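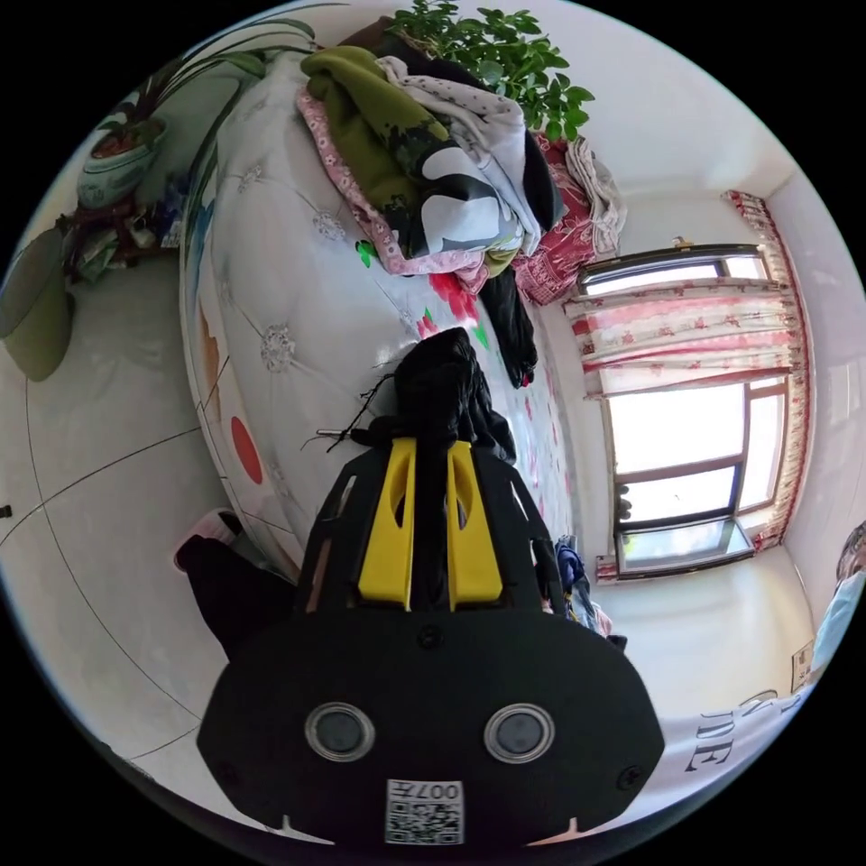
Pulton and Amcombe Home Adaptations Team

Speaker notes: Getting a bedroom ready for someone coming home from hospital
Carers' afternoon, Beaudoin Hall, 2 pm

Slide 1. Welcome
Say who we are and where the toilets and the fire exit are. The talk is 55 minutes with questions at the end. Ask people to keep details of their own relatives for the tea break, when we can talk in private. Handouts are by the door, large print on yellow paper.

Slide 2. Why the bedroom
Last year the team made 3,859 home visits across Pulton and Amcombe. Most families had already thought about the bathroom and the stairs before we came. Fewer had looked at the bedroom. People coming home after an operation may spend a large part of the day there for the first few weeks, and they will often get up at night when they are tired and the light is poor.

Slide 3. Bed height
Explain the simple check. The person sits on the side of the bed with both feet flat on the floor. Hips should be level with the knees or slightly higher. If the bed is too low it can be raised, but with proper raisers fitted by us or by the supplier. No bricks, no books. If it is too high, a thinner mattress may be enough.
Anyone with a new hip will have been given a height by the ward. Use that figure, and ring us if it doesn't match the bed at home.
Ask: who has measured their bed? Pause for hands.

Slide 4. Bedding
Keep this short -- last time it ran to 10 minutes. Heavy covers are hard to push back with one arm. Several light layers are easier. Anything that hangs down to the floor should be tucked in or folded back on the side the person gets out. A favourite bedspread can stay on during the day if someone else is there to take it off at night. 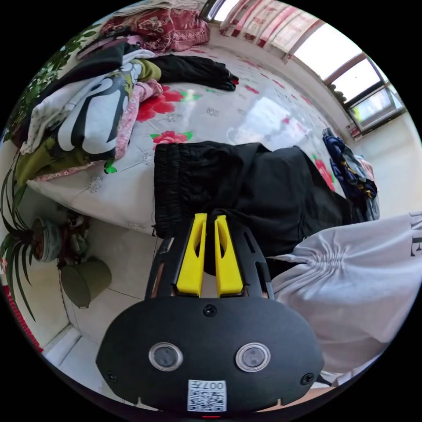
Maureen Tolland, Senior Occupational Therapist

Slide 5. The way to the door
Walk it through with the audience: bed, chair, door, landing, toilet. Rugs up. Phone chargers and lamp leads against the wall. A walking frame needs more width than people expect, especially on the turn at the foot of the bed. Moving the bed along the wall by a small amount is sometimes all that is needed.

Slide 6. Light and reach
Lamp, glasses, water, tablets and telephone should all be in reach while lying down. Plug-in night lights are fine. Mention the Ivix pendant alarm scheme and say that forms are at the back. We don't sell it and we get nothing for passing on the forms.

Slide 7. What we can lend
Bed raisers, bed levers, commodes, a backrest. Levers must be fitted by the team, and they are not suitable for everyone. Someone who is confused at night may get caught in one. Go slowly over this slide and repeat it if asked.
The Amcombe store is open in the mornings only. Pulton is by appointment.

Slide 8. Questions
Usual ones: single or double bed (either), electric blankets (check the age and the label, and ask about air mattresses), how long loans last (until you no longer need the item).
If asked about the waiting list, it was over 140 in May and has come down since then. Do not promise dates.

Before leaving: collect the feedback sheets, return the projector lead to the office, put the chairs back against the stage.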